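Hullham hotel deal promises 134 rooms "minutes from everything"

December 2023

Another month, another hotel for Hullham. The Magalhães group has confirmed that it will turn the old corn exchange on Drukau Street into a 134-room hotel, with a rooftop bar, a breakfast hall open to non-guests and what the brochure calls "a setting in the very heart of the historic quarter".

The heart of the historic quarter seems to get bigger every year. Anyone who has walked from Drukau Street to the harbour with a suitcase will know that the brochure's "five-minute stroll" takes you up one hill, down another and across the ring road. The map printed on the back page leaves the ring road out.

Dirceu Bittencourt, who runs the project for Magalhães, told a public meeting at the library that the hotel would bring 100 jobs to the town. Asked how many of those would be full-time and how many would last beyond the summer, he said the figure was "a headline number" and that the details would follow. They had not followed by the time we went to press.

The group made a similar promise in Flurnar, where its last hotel opened in September. Fiona Leckie, who keeps a guest house two streets from it, came to the Hullham meeting to say what she had seen. Her own bookings fell in the first fortnight and then came back, she said, once visitors found that the advertised rate did not include breakfast, parking or the city tax.

"They put you on the front page of the booking site at one price and you leave having paid another," she said. "I'm not frightened of them. I just think people here should read the small print before they clap."

There was a fair amount of clapping. Ifor Gronow, of the Hullham traders' group, said empty buildings helped no one and that he would take a hotel over pigeons. He may well be right about the pigeons. He was less sure about parking. The plans show 5 spaces, all of them for staff, and guests arriving by car will be sent to the station car park, which is full by nine most mornings.
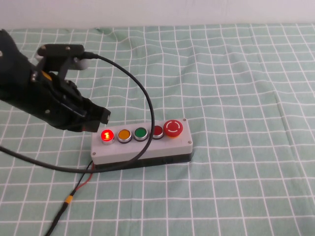
Then there is the price. Magalhães says rooms will start at £100 a night, with suites at £200, though "start at" is doing plenty of work in that sentence. Drita Dervishi, who books coach parties for a tour firm in the town, said she had asked for a group rate and been told that none had been set. She has been offered a look at a show room in the spring instead.

"I can't sell a show room to forty pensioners," she said.

The council's planning officer, Maiara Xavier, said the application was complete and would be decided in the usual way. She would not be drawn on the rooftop bar, which has brought most of the objections so far, nearly all from the flats behind the exchange. Magalhães says the music will go off at eleven. Its Flurnar hotel said the same, and now holds a licence until one.

Comments on the plans can be left at the council offices or sent in by post. The drawings are on show in the library foyer, next to the photocopier.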